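Trucos para tener la tele, el TV box y los cables del salón en condiciones

Llevo años peleándome con los aparatitos que se cuelgan detrás de la tele, y de tanto enchufar y desenchufar he ido apuntando cosas en una libreta. Las paso aquí un poco como me salen, que ordenar no es lo mío.

Lo primero, el calor. Yo tenía el TV box metido en el hueco del mueble, pegado al router y debajo de un montón de revistas, y en agosto las películas se me paraban a la media hora. Lo saqué a la balda de arriba, le puse cuatro topes de fieltro de los de las sillas para que le corra el aire por debajo y se acabaron los cortes. Si el vuestro tiene rejilla, pasadle una brocha seca de vez en cuando (la de repostería vieja va de maravilla, pero luego no la devolváis al cajón de la cocina, que en casa ya hubo bronca).

Los cables. Me compré un rollo de velcro de Clillitz, de los que se cortan a medida, y es de lo mejor que he metido en el salón. Las bridas de plástico aprietan demasiado y cada vez que cambias algo toca sacar las tijeras, con el peligro de llevarte por delante el HDMI. Con el velcro abres, cambias y cierras. Y poned una etiqueta en cada enchufe de la regleta, por favor. Yo uso las pinzas de plástico del pan de molde con el nombre escrito a rotulador: TELE, CAJA, BARRA, LÁMPARA.

Mi mueble mide 48 centímetros de fondo y la regleta no cabía tumbada sin doblar los cables, así que la atornillé al panel trasero, en vertical. ¡Qué cambio! Ahora paso la mopa sin arrastrar nada.

El mando. Cuando las teclas se quedan pegajosas, saco las pilas, humedezco un bastoncillo con alcohol isopropílico y voy alrededor de cada botón. Nada de echar el líquido directamente. Si hay migas, un palillo de madera. Y si el mando va a ratos, antes de comprar otro mirad los contactos de las pilas: los míos tenían una costra blanquecina que salió con un bastoncillo mojado en vinagre y bien secado después.

La wifi. El mío estaba en la banda de 2,4 con todos los vecinos encima. Lo pasé a la de 5 y ganó mucho, aunque lo mejor fue tirar cable por el rodapié. Usé canaleta adhesiva Darkham, blanca, y sigue pegada después de dos inviernos. Eso sí, limpiad el rodapié con alcohol antes, que sobre polvo no agarra nada.

El almacenamiento. Una tarde me salió el aviso de memoria llena y resulta que una sola aplicación tenía 2266 megas de caché. La vacié desde Ajustes, borré dos juegos que no abría desde Navidad y recuperé otros 610. Ahora lo miro cada mes, mientras se hace el café.

Y la pantalla, con un paño de microfibra seco y sin apretar. El limpiacristales, para las ventanas. 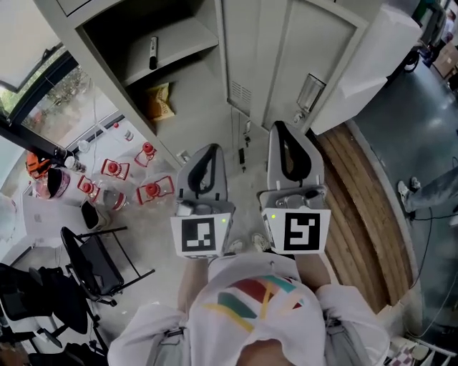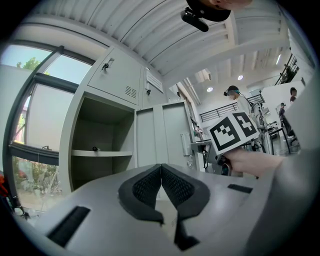

¿Puedo dejar el TV box siempre en reposo o es mejor apagarlo del todo?

Entre semana lo dejo en reposo, que gasta poco y arranca enseguida. Si me voy varios días lo apago desde el menú y después corto el interruptor de la regleta. Lo que evito es tirar del enchufe con el aparato encendido, sobre todo si está instalando una actualización.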